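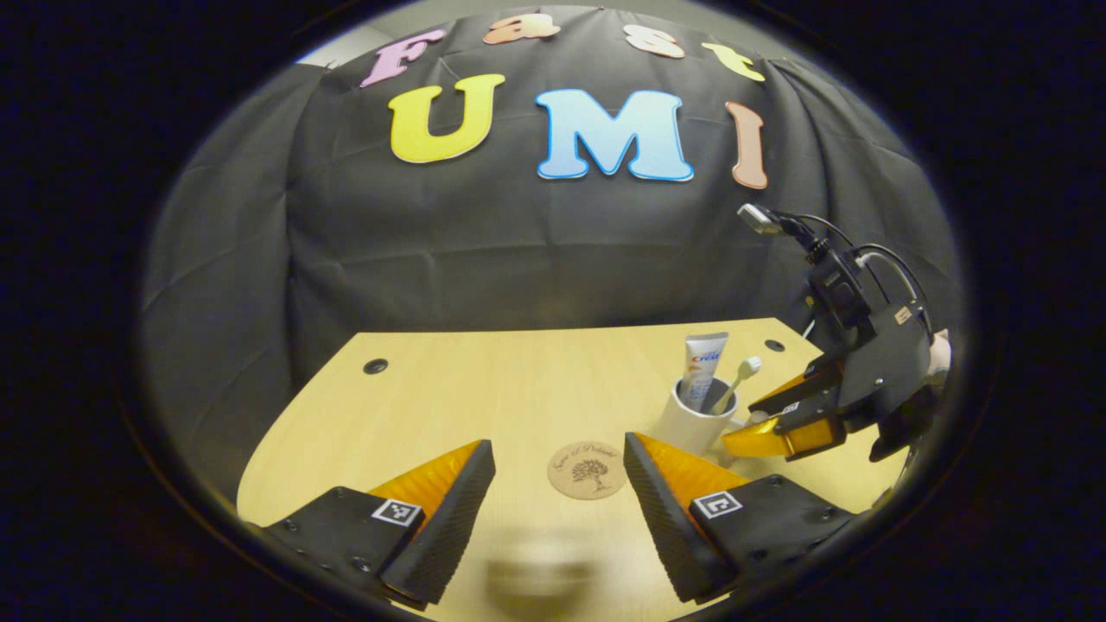
## Bridby 27 Sit-Stand Desk Frame

Sold by Ragnarsson. Frame only; the top is extra. Price: $1,393 with the Lorar control box.

The maker says the Bridby will lift 175 pounds "silently." We've had one in the shop since January and it hums. It's a low hum, and you can talk over it, but put it in a bedroom and someone will complain.

The anti-collision sensor is the other claim we'd take with some salt. It stopped for a filing cabinet. It did not stop for a cardboard box, which it flattened. Keep kids' chairs out from under it.

What we do like:

- Legs stay steady at full height, even on carpet
- Four memory settings that survive a power cut
- Spare feet are sold one at a time

Assembly is listed as 17 minutes. Valdemar Frandsen in our workshop has built plenty of these and needs twice that – allow an evening. The hex key in the box is soft, so use your own.

The "lifetime" warranty covers the steel. Motors get two years, and you pay return shipping to Urninport.

Fits tops with grommet holes near the back edge. Check that yours clear the crossbar before ordering; we don't take back drilled frames.

Price checked 2/12/25.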